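December 13, 2025

Rain again, and the bus from Clurnside crept along behind a gritter the whole way, so I was late to choir and had to squeeze in beside the radiator. I didn't mind a bit! We are doing the old Rallow carol this year, the one my grandmother used to hum over the ironing, and I had quite forgotten how low the alto line goes in the second verse — I was practically growling.

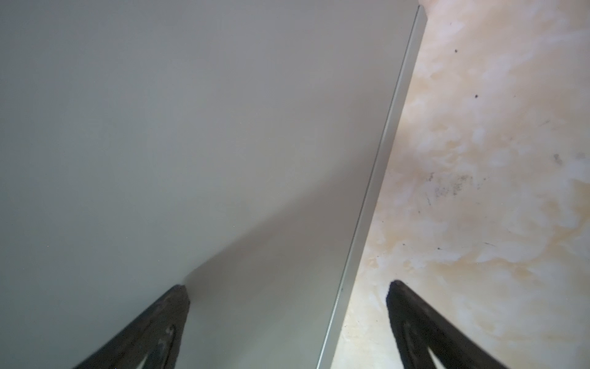

Nafula thought we were taking it too slowly, and that people would be asleep in the pews before the shepherds had even set off. She may be right. Kenna wants it slower still, bless her, and the two of them went at it (very politely) all through the tea break while I ate more shortbread than I should have.

Then Ottar played the piano part through on his own, with the lights down at the far end of the hall, and I had a little weep behind my folder.
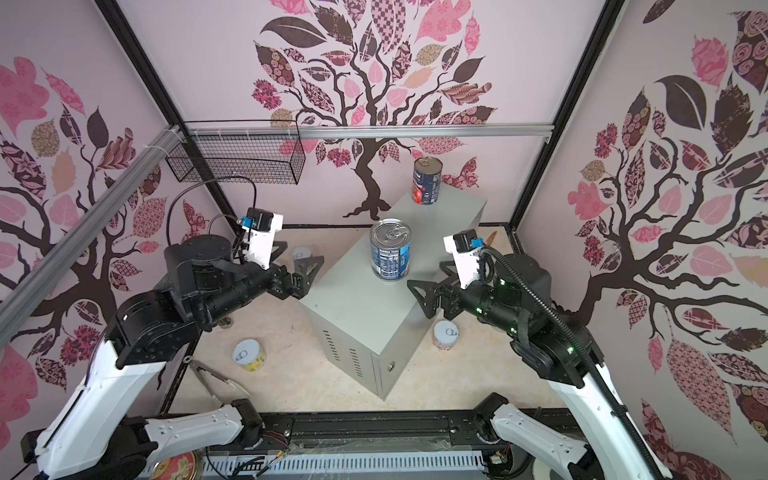
It was the turn into the last verse that did it, where the tune goes up when you expect it to come down. Gran always held that note too long. I must look out her hymn book, number 219 if I remember rightly, with her pencil marks all down the margin.

Home by 9, soup, feet up. Liam rang to ask whether he could still join the basses, and of course I said yes, we have only 2 of them and one has a cough.
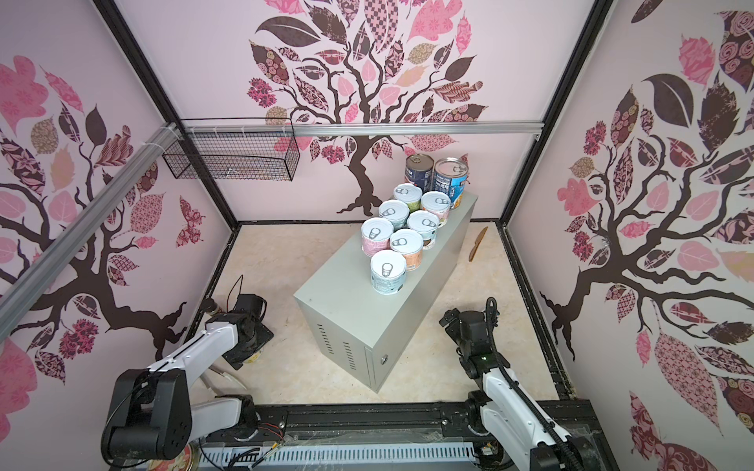 Cans, seven short and two taller.

Must find my black skirt before the concert, and write to Halima.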